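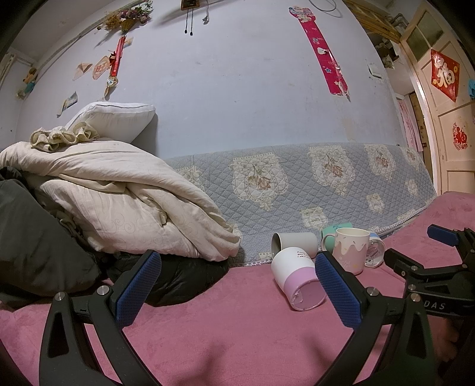 1/ Grip fault on the cup task, Nov 22, 2025. Left finger stopped reporting position mid-session. The log kept writing the last good value, so every close after that point reads as half open.

2/ Extent: 21 episodes affected out of 400. Mugs and paper cups alike, so object stiffness is ruled out. Blue pads checked, no slip on either side.

3/ Cause is the encoder connector on the Pultero board. It backs out under vibration. Reseated it, ran nine open-close cycles, lost signal again on the last one.

4/ The safety side bothers me more. Stale position should trip a stop after 5 ms. Ours was set to warn only – my setting, left over from January.

5/ Timeout now stops the run. Connector gets a locking version from Nastwood. The 21 episodes are out of the training set until relabeled.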